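가사 보조 로봇의 혼합 물품 정리 작업 가능성 평가
종합설계 프로젝트 최종 보고서 (요약본)

팀원: Zuzana Halás, Fiorella Caruso, Rosario Zuccaro
실험 지원: Debora Russo
제출: 12월

목차
1. 배경 및 목적
2. 작업 정의
3. 실험 구성
4. 결과
5. 실패 유형 분석
6. 한계 및 향후 과제

1. 배경 및 목적

가정과 소규모 매장에서 발생하는 정리 작업은 대부분 형상과 재질이 서로 다른 물품을 한 통에서 꺼내 분류하는 과정을 포함한다. 물류 창고의 피킹 공정은 상자 규격이 일정하고 바코드가 부착되어 있어 자동화가 상당히 진행되었으나, 장난감과 주방용품, 청소용품이 섞인 통을 비우는 일은 여전히 사람이 한다. 본 프로젝트의 목적은 단일 팔 로봇이 이러한 작업을 사람의 개입 없이 어느 수준까지 수행하는지 측정하는 것이다.

상용 제품과의 비교는 범위에서 제외하였다. 평가 대상은 팀에서 작성한 파지 계획 소프트웨어 Prikell이며, 비교 기준으로는 전년도 팀이 남긴 규칙 기반 프로그램 Vuso를 사용하였다.

2. 작업 정의

한 회의 시행은 통 안의 물품 하나를 집어 지정된 분류함에 놓는 것으로 정의한다. 성공 조건은 다음과 같다.

가. 물품이 이동 중 떨어지지 않을 것
나. 올바른 분류함에 놓일 것
다. 물품에 육안으로 확인되는 손상이 없을 것
라. 파지 명령 후 27초 이내에 완료될 것

라 항의 제한 시간은 지도교수와의 협의로 정하였다. 사람이 같은 작업을 하는 데 걸리는 시간보다 훨씬 길지만, 이보다 짧게 설정하면 재시도가 불가능하여 실패 원인을 구분하기 어려웠다.

3. 실험 구성

물품은 21종을 준비하였다. 선정 기준은 강체, 연질체, 투명체의 세 범주가 모두 포함되는 것이었다. 강체에는 장난감 블록 등이, 연질체에는 스펀지와 장갑 등이, 투명체에는 플라스틱 병과 반투명 잔 등이 속한다. 배치는 매 시행마다 통에 물품을 쏟은 뒤 손으로 정돈하지 않는 것을 원칙으로 하였다. 단, 물품이 완전히 겹쳐 아래쪽이 보이지 않는 경우에는 다시 쏟았다.

통은 회색 사각형 개방형을 사용하고 클램프로 고정하였다. 초기 시험에서 그리퍼가 벽면을 밀어 통의 위치가 바뀌면 이후의 좌표가 모두 어긋났기 때문이다. 고정 후에는 같은 문제가 재발하지 않았다.

전체 시행은 709회이며, 이 중 200회는 Vuso로, 나머지는 Prikell로 수행하였다. 두 프로그램의 시행 수가 다르므로 결과는 범주 내 상대적 경향만 비교한다.

4. 결과

강체 범주에서는 두 프로그램 모두 대부분의 시행에 성공하였다. 블록처럼 평행한 면이 있는 물품은 접근 방향만 맞으면 파지가 안정적이었고, 두 프로그램의 차이도 작았다.

연질체 범주에서는 차이가 뚜렷하였다. Vuso는 물품의 외곽선 중심을 파지점으로 삼기 때문에 구겨진 장갑에서 반복적으로 실패하였다. Prikell은 높이가 국소적으로 높은 부분을 우선 선택하여 성공률이 개선되었으나, 장갑의 손가락 부분만 집었을 때는 이동 중 낙하가 잦았다. 스펀지는 바닥에 평평하게 놓이면 측면 높이가 낮아 그리퍼 끝이 바닥에 먼저 닿는 경우가 있었다.

투명체 범주는 두 프로그램 모두 가장 낮은 성공률을 보였다. 깊이 센서가 병의 몸통을 통과하여 바닥을 측정하는 현상이 주된 원인이었다. 뚜껑은 불투명하여 비교적 잘 검출되었고, Prikell은 병의 뚜껑 쪽을 집으려는 경향을 보였다. 이 경우 무게 중심이 파지점에서 멀어져 이동 중 회전이 발생하였다.
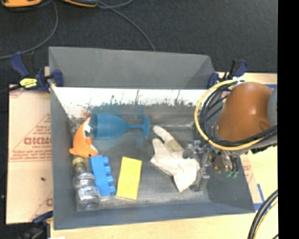 그림 1. 통 내부의 혼합 물품과 그리퍼. 노란 스펀지 오른쪽에 구겨진 장갑이 있으며, 그리퍼는 장갑 바로 옆에 위치한다.

5. 실패 유형 분석

실패는 검출 실패, 접근 중 충돌, 파지 후 낙하, 분류 오류로 구분하였다. 투명체에서는 검출 실패가, 연질체에서는 낙하가 우세하였다. 접근 중 충돌은 물품이 벽면이나 모서리에 가까울 때 집중되었다. 그리퍼의 폭이 넓어 벽과 물품 사이에 손가락을 넣을 공간이 부족한 것이 원인이다. 분류 오류는 드물었고 대부분 반투명 잔을 병으로 인식한 사례였다.

재시도에 관해서는 Rosario Zuccaro가 별도로 기록을 검토하였다. 첫 시도에서 물품이 밀려 위치가 바뀐 경우, Prikell은 재촬영 없이 이전 좌표로 다시 접근하는 결함이 있었다. 이 결함은 실험 후반에 발견되어 수정하지 않고 그대로 시행을 마쳤다. 중간에 수정하면 앞뒤 시행을 합산할 수 없다고 판단하였다.

6. 한계 및 향후 과제

현재 수준에서 강체 위주의 장난감 정리는 감독자가 있는 조건에서 가능하다고 본다. 주방용품이나 의류가 섞인 통을 무인으로 맡기기는 어렵다. 유리 제품은 안전상 시험하지 않았으므로 판단을 보류한다. 조명 조건도 실험실 천장등 한 가지로 제한되었다.

후속 팀에는 재촬영 절차 추가, 벽면에서 물품을 안쪽으로 밀어내는 동작의 구현, 폭이 좁은 손가락 부품의 제작을 권고한다. 흡착 패드 병용은 Fiorella Caruso가 예비 설계까지 진행하였으며, 도면과 부품 목록은 부록 B에 수록하였다.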